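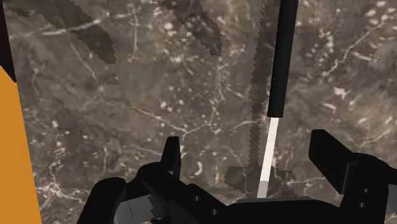
3.2 Simulated workspace and camera view

The arm was built in the shared workshop of Gökçe, mostly in evening hours, and the simulation was prepared at the same time on one desktop computer. We wanted a simulated view that is difficult enough for the policy, so the table texture is changed between episodes. Figure 2 shows one view from the wrist camera with a marble texture.

Figure 2. Simulated wrist view. The black gripper is at the bottom, and the rod, black in its upper section and white in its lower section, stands between the two fingers. Shadow edges are stepped.

The stepped edges come from the low resolution of the shadow map. Teguh Pangaribuan first tried a finer map, but the rendering became too slow for our computer and we returned to the coarse one. In the view of Figure 2, a long dark band runs next to the rod and is nearly parallel to it. Such a band can be taken for a second rod by a simple edge detector. For this reason we did not use edge features alone, and the policy receives the full color image.

The set used for training, which we call Mutden, has 1851 episodes. Of these, 1000 were recorded by Gülizar Güler with a hand controller and the others were produced by a script. Each episode starts from one of 25 arm poses. We removed episodes in which the rod left the camera view before the fingers closed – this was more frequent in the scripted part.

The light position is also changed, but only between episodes and never inside one. The effect of this choice on the real arm is discussed in Section 4.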